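Subject: Re: sleeping bag for spring hut trip, down or synthetic?

Hello all,

I read the question about the bags with interest, as I had the same problem before my first long ski tour. I quote only the part I answer:

> We are planning a tour from Skistari in March, a week with a night or two in tents
> and the rest in unheated huts. I have an old down bag and my partner
> wants to buy a synthetic one. The shop told us that down is useless
> if it gets damp. Is it so bad in practice? And do we need
> a separate liner, or is this only more weight to carry?

I will try to answer in order. Please excuse my English where it is clumsy.

I have used a Luseck down bag for almost 80 nights. It has 600 grams of down and the label says 851 grams in total without the stuff sack, and my kitchen scale agrees with the label. I bought it second-hand in Riihimäki from a man who was moving away, so I don't know how many nights it had before me. The zipper catches on the draft tube near the knees. Otherwise I have no complaint.

About the damp. In my experience it comes slowly, from your own body, and you don't notice it the first two nights. On the third morning the foot end feels flat and a little heavy. If you have a hut with a stove the next evening, you hang the bag from the ceiling beam for a few hours and it recovers. If you have tent after tent and the temperature stays well below zero, it does not recover, and then I would agree with the shop. For your plan, with mostly huts, I would take the down bag, but look carefully which of the huts have a stove. "Unheated" on the map sometimes means that there is a stove but you must bring the wood, and sometimes there is truly nothing.

Your partner's synthetic bag will be fine too. It will be bigger in the pack, and this is what annoyed me with my old Koremby. It filled the whole lower part of a large pack and I had to strap the food bag outside. After three winters it had also lost much of its loft, I think from being compressed all summer in the cellar. That was my own mistake.
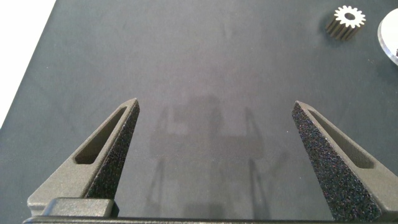
Is a liner worth its weight on a week's tour?

For a week I would bring one, a thin silk or polyester one, mostly to keep the bag clean so you don't have to wash it every spring.

For warmth I would not count on it. The manufacturers promise many degrees, but what I feel is small. A dry pair of wool socks and a hat that stays on when you turn over do more for me. I also eat something fatty just before sleep — cheese is good — and I put the next day's gloves inside my jacket, not loose in the bag, where they always end up under my back.

One more point which you did not ask. If the bag has a coloured lining, choose a light one. Mine is black inside, and to find a headlamp or a contact lens case in it at five in the morning is a real trial.

If somebody on the list has used a vapour barrier inside a down bag for more than a few nights, I would like to read about it. I tried once with a plastic sack and gave up around midnight.

Greetings from the north, where it is raining on the snow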